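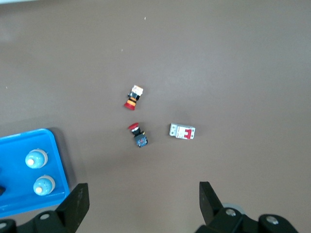
How long will a set of Penonard tire warmers take to get my slicks ready for the first session?

Plan on an hour from a cold garage, and give them longer if there's frost on the paddock. The outside of the tire feels ready well before the rim has caught up, and it's the rim that keeps the heat in while you sit waiting for the marshals to wave you out.

Penonard Track Day Tire Warmers, Pair (Front and Rear)

We've been selling warmers to club racers and track day riders for a good many seasons now, and the Penonard set is the one we keep coming back to. It isn't the fanciest thing on the shelf (if you want a digital readout and a separate dial for each wheel, have a look at the Nyarko Pro set), but it's simple, it packs down small, and it puts up with being stuffed in the back of a van with wet leathers on top of it!

The heating wire runs right across the blanket and down over the shoulders, so the part of the tire you lean on gets the same care as the middle. Side curtains come sewn in, with a drawstring on each, and the outer shell wipes clean with a damp rag. Both blankets hold one fixed temperature, which suits most riders on slicks or sticky street tires. For full wets, please leave them off, or ask us about the lower-heat version.

A word on power, as we get asked about it every spring. The pair will run happily from a 2000 watt generator, with a little left over for a phone charger. A kettle on the same generator is asking too much, so make your coffee first and plug the blankets in after.

Fitting is easy once you've done it a couple of times. Put the bike up on front and rear stands, wrap each blanket snugly with the cable on the side away from the brake caliper, close the hook and loop strap, then pull the curtains in. Let them cool fully before you fold them for the trip home.

What you get
Front blanket
Rear blanket, for 180 to 200 section tires
2 power cords
Carry bag with shoulder strap

Item number: 784
Color: black with gray trim
Warranty: 3 years, covering the heating wire and the stitching

Customers often add the Ziken paddock stand set and a Vallari tire gauge to the same order, and we're glad to ship everything in one box.

Orders placed over the December break will leave our warehouse from 2 January 2021.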